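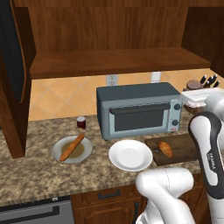
Demonstrators wanted for the simulated kitchen

Puven is looking for people to steer a robot arm through small kitchen jobs on a computer. The arm, the counter and the food are all simulated, so you can work from our lab or from your own home. Every job you complete is saved as one example, and our learning system is trained on these examples.

We have two places for now. A second call is planned for October.

What you will do

You receive a short written instruction, such as "put the croissant in the bowl" or "move the baguette from the plate to the cutting board". You then guide the arm with a hand controller until the job is done, and press the save button. If the bread falls on the floor, you mark the attempt as failed and start again. Please do not delete failed attempts, we use them also.

The kitchen changes between sessions. The toaster oven may stand in another place, or the counter may have another colour. We ask you to solve each job in the way that feels natural to you, at a calm speed, without long stops in the middle. When an instruction is unclear, write this in the comment field. Good comments are very valuable for us.

Each demonstrator is asked for 400 saved examples. You may spread them over as many days as you like, but one session should not be longer than two hours, with a break.

Who can apply

You must be at least 19 years old and able to read simple instructions in English. Experience with robots is not necessary. Some of our best demonstrators had never touched a controller before. Patience is more important – the first day is usually slow, and moving the gripper close to a plate without pushing it takes practice.

If you work from home, you need a computer with a separate graphics card and a stable internet connection. We lend you the controller and send the software, which is called Utska. It runs on Windows and Linux.

What we offer

Payment is by the hour, and the training day is paid at the same rate. The rate is stated in the contract, which you receive before the training day, so you can read it without hurry. Divya Gounder leads the training and will answer your questions during your first sessions.

What we record

We save the movements of the arm, the simulated pictures and your comments. We do not record your face, your voice or your room. Your examples are stored under a number and not under your name.

How to apply

Write a short letter to Natanael Bittencourt at Puven, room 402, or use the form on this page. Tell us which hours suit you and whether you prefer the lab or home. A CV is welcome but not required. The last day to apply is 10 July 2026.

After that we invite suitable persons to a short trial with the controller – please reserve one hour for it.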